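Section 7. Levelling and fixing the Arkton tall cabinet

Read this bit before you cut the straps. Most calls we get are about doors that won't close, and nearly all of those come down to a cabinet stood on an uneven floor.

Before you start

You need: spirit level, cross-head screwdriver, 13 mm spanner, pencil, tape measure, drill with a masonry bit if it's a brick wall. Two people for the lifting. Fixings in the bag marked Ccori are for brick and block only. Plasterboard fixings are not supplied.

Height with feet fully in: 2000 mm. Leave a gap above, or you won't get the top bracket on.

CAUTION: Do not load any shelf until the wall strap is on. Tall furniture tips. Children climb.

7.1 Feet

1. Lay the cabinet on its back on a blanket or the flattened carton. Not on its side, the side panel will mark.
2. Screw in the four feet, all the way, then back out two full turns each.
3. Check the lock nuts are above the foot plate and not below it. Easy to get wrong.
4. Stand the cabinet up. One person at the top, one with a foot against the base so it doesnt slide.

Note: older Udberg feet have a finer thread. They will start in the hole and then jam. Don't force them, ask for the right ones.

7.2 Levelling

1. Level across the front first. Put the spirit level on the fixed shelf, not on the top.
2. Turn the lower foot anticlockwise to raise that corner. Quarter turns.
3. Level front to back. A hair of lean towards the wall is fine, any lean into the room isn't.
4. Try to rock it by opposite corners. If it rocks, one foot is off the floor. Find it, bring it down till it just bites.
5. Tighten lock nuts with the spanner. Hold the foot still while you do.
6. Check level again, the nuts sometimes pull things round.

On carpet: wait overnight and repeat 7.2 from the top. Carpet settles.

7.3 Wall strap

1. Measure up from the floor and make a pencil mark at 1020 and another at 1040. The middle bracket sits between the two marks. Top bracket goes wherever the strap reaches the wall flat.
2. Check for pipes and cables. Use a detector. Straight above a socket is a bad place to drill.
3. Drill, plug, screw the bracket to the wall. Firm, don't strip it.
4. Thread the strap and pull tight. No slack at all.
5. Pull the cabinet gently towards you from the top edge. It should not move.

CAUTION: Old lath and plaster walls will not hold the plugs. Find a stud or get someone in.

7.4 Doors

1. Open the door fully. Two screws on each hinge: front one moves the door sideways, rear one moves it in and out.
2. Door rubs at the bottom, turn the front screw on the top hinge clockwise, half a turn, try again.
3. Door sits proud, loosen rear screw, push in, retighten.
4. Do one hinge at a time or you will loose your place.

7.5 Finish and care

Dry cloth. Slightly damp for sticky marks, then dry it staight after. Wipe with the grain. No spray polish, no bleach, nothing with grit in it. Keep away from radiators.
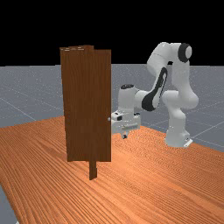 Barry Penrose wrote in to say step 4 of 7.2 should come before step 3, as you can't get a true reading front to back while one foot is hanging, and he did his twice before he worked that out. Fair point. Either order works on a flat floor. On a bad floor do it his way.

7.6 If something is missing

Check inside the carton lid first, the small bag gets taped there. Then contact Zesex spares with the number on the packing slip. Lines close at 4 pm. Spare feet and straps normally go out in the post, hinges come in pairs only.

Keep this sheet. You will need 7.2 and 7.3 again if you move the cabinet.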